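Bag cell gets a full overhaul at Wurkico's Ustine shop
30/06/2025

The two-arm cell at the Wurkico shop in Ustine came back up this week after its first full service, and it's running better than it did on the day it was bolted down. If you have ever fought with a clear plastic zip bag at the end of a long shift, you will understand why people here are so happy about it.

The cell has one job. Two black arms work over a single wooden tabletop, take a zip bag by its top edge, open it, and fill it with soft parts, mostly loops and straps that never lie the same way twice. It was put in at the end of last summer as part of the Stundoseck project, which looks at how small packing jobs with floppy materials can be handed over to machines. Since then it has logged 1,969 hours. The original plan called for a proper service at 1,000, but a couple of quick greasings got it past that mark and then everyone was busy, and you know how that goes.

What finally forced the issue was the left arm. It had started arriving at the bag a hair low. With a box or a bin you would never have noticed. With a bag you notice right away, because the grip lands below the seal strip instead of on it, and then the film folds over and the second gripper has nothing to work with. The operators had been nudging the height by hand for weeks (there was a sticky note with the latest number on it, crossed out and rewritten until there was no room left), and that can only go on for so long.

So the cell was shut down, power locked out, and both arms went through the whole list.

The gripper tips came first, and they were the big surprise. The narrow tips wear so evenly that they look fine until you lay a new one next to an old one. The old pair had gone smooth at the very end, right where the film gets pinched. New ones went on both arms, and the crew took the chance to swap the tip screws too, as two of them had heads that were getting hard to turn.

Next were the wrist cables. The cable on the left arm hangs in a loose loop so the wrist can turn freely, and over the months that loop had crept shorter every time somebody re-clipped it. By the time of the service it was pulling gently on the connector whenever the arm reached across the table. That explained a run of dropouts back in the spring that had been blamed on the software! The loop was let out again, and there is now a paint mark at the clip to show where it belongs.

Then came the joints. The crew checked each one for play, wiped down the covers, and re-zeroed the whole arm. Here was the cause of the low grip: the shoulder had lost its zero by a tiny amount, probably after a bump during a table cleaning, and by the time that error had traveled all the way out to the tip it was enough to miss a seal strip. Ten minutes to fix, once they knew. 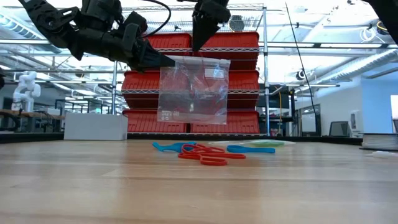 Calibration took up most of the second day. Each arm has to know where the tabletop is, and then each has to know where the other one is, and it's the second part that takes patience. The crew uses a routine written by the Lò group, who share their setup notes with every shop on the project. You bring the tips together at a set of points over the table, check the gap with a feeler gauge, enter the correction, and move on to the next point. There are 30 points in all. The old habit was to do the first dozen and call it good. This time they did every one, and the last few, out toward the corners, were the ones that had drifted the most.

After that it was time for bags. Real ones, since a stiff test card tells you very little about how thin film behaves. The crew ran 224 of them, empty at first and later with parts, and wrote down every miss along with which arm was holding at the time. Most of the early misses were on the second gripper, which was closing a touch too soon. A small delay fixed that. By the afternoon the list of misses had slowed to a trickle, and there was a point near the end when a whole stack of bags went through without anyone writing a thing. People wandered over from the other benches to watch.

It is a lovely thing to see, too. The first arm lifts, the second comes down beside it, and there is a little pause while the film settles. That pause is new. The crew added it during testing after noticing that a bag keeps swinging for a moment once it's up, and grabbing for it mid-swing was behind a good share of the wrinkled tops. It costs a bit of time on each bag, and everyone agreed to pay it.

A few jobs are still open. The shop wants a better way to check tip wear than holding two of them up side by side, and the plan is to cut a simple gauge from scrap. The lighting over the table could use some thought as well, as glare off the glossy boards bothers the cameras on bright days. A matte mat has been suggested, though it would need to be thin enough not to undo all that height work.

The service list itself has been rewritten from scratch. Tips get checked at the start of every week, cable loops are looked at whenever an arm has been moved by hand, and the full set of calibration points gets run after any bump, however small. The rewritten list is taped up where the sticky note used to be.

The cell goes back to regular hours in July, starting with the loop and strap kits that have been packed by hand during the shutdown. The updated list and the new timing settings will go out to the other Stundoseck shops in the same month, and Wurkico is asking any of them running a similar two-arm setup to send back their own wear notes, especially on gripper tips.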